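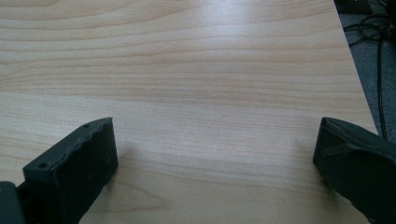
Photo: Flevembridge site visit, gripper open over the bench

Visit report: gripper maintenance at the Ordale handling lab, Flevembridge
Posted 2023-08-05 | Filed under: Visits, End effectors, Maintenance

The Ordale lab at Flevembridge opens its handling section to outside technicians twice a year. I went for the August session, mainly to see how they look after the hand-held two-finger grippers they use for recording manual handling tasks. The fixed cells were also running, but I have written about fixed cells before and will keep to the hand-held units.

Setup

The unit I spent most time with is number 11. It has two dark gray fingers with squared-off tips, facing each other across the opening, and a camera that looks forward over both of them. The operator holds the tool and closes the fingers with a trigger. On this unit the trigger pulls a short linkage, and the linkage moves both fingers by the same amount. There is no motor in it. Ordale keeps the tool passive so that the operator can feel the contact force, and the opening is read from the camera view.

This makes finger condition more important than it looks. If one finger sits further out than the other at full open, every opening value taken from that unit carries the offset. The lab therefore starts each shift with the fingers fully open over a clear stretch of tabletop, and a reference view is stored. A plain, light surface is preferred. Theirs has a pale wood grain, and the dark fingers stand out against it well enough for the edge detection. Overhead lighting is the weak point: glare on a smooth top can wash out part of the view, and they move the tool until the bright patch falls away from the finger edges. A matte mat was tried and dropped, as it slid.

Finger inspection

The fingers are treated as wear parts. Each one has a card, and the card records closing cycles estimated from the session logs. The left finger on unit 11 stood at 1,693 cycles on the morning of the visit. The inspection interval is 725 cycles, so it had been through two full inspections and was partway to the third.

The inspection itself is short:

Wipe both fingers with a dry lint-free cloth. Dust shows up as light specks on the dark faces. It does no harm mechanically, but the lab has had specks picked up as tracking points.

Check the rim at the tip with a fingernail. A rough edge is accepted. A lifted edge is not, and the finger is changed.

Look into the holes in the finger for cracks running outward.

Check the band, where one is fitted, for slack. A band that has crept toward the tip will change the grip on thin parts.

Close the fingers on a 17 mm gauge block and compare the reading with the stored value.

The last step caught my attention, as I had expected a closed-to-zero check. They do both, but the gauge block is the one they trust. At zero the two faces press together and take up any play in the linkage, and the reading comes out clean even on a worn unit. With the block between them, a twisted finger shows at once.

Changing a finger

We were allowed to do a finger change ourselves on a spare unit. The old finger comes off from the base, the seat is brushed out, and the new one goes on hand-tight. The fingers are then closed on the gauge block before final tightening, so that the faces settle parallel to each other. I tightened mine first and closed afterward, and had to start over.

After a change the reference view is taken again. The old one is archived with the card – it is not overwritten. Sessions recorded before the change still need it.

Cables

Cables run off the bench to the floor, and this was the part of the setup I liked least. The lab's own fault list has cable strain near the top. A pull at the floor end is felt in the tool and can shift the connector without breaking the link, which gives dropped images and no alarm. Their current rule is a loose loop at the operator's end and a connector check at every break. A overhead line was discussed during the questions. I would fit one.

Other notes

A visitor from Şimşekoğlu asked about softer finger pads. Ordale has tested them and found that the pads gripped well but deformed enough to spoil the opening reading. No decision has been made.

Spare fingers are stored in matched pairs, and a pair is never split. If one finger fails, both are replaced, and the good one goes to the training bench.

I came away with a copy of the blank inspection card. We will try the gauge block check on our own two units, starting with the older one.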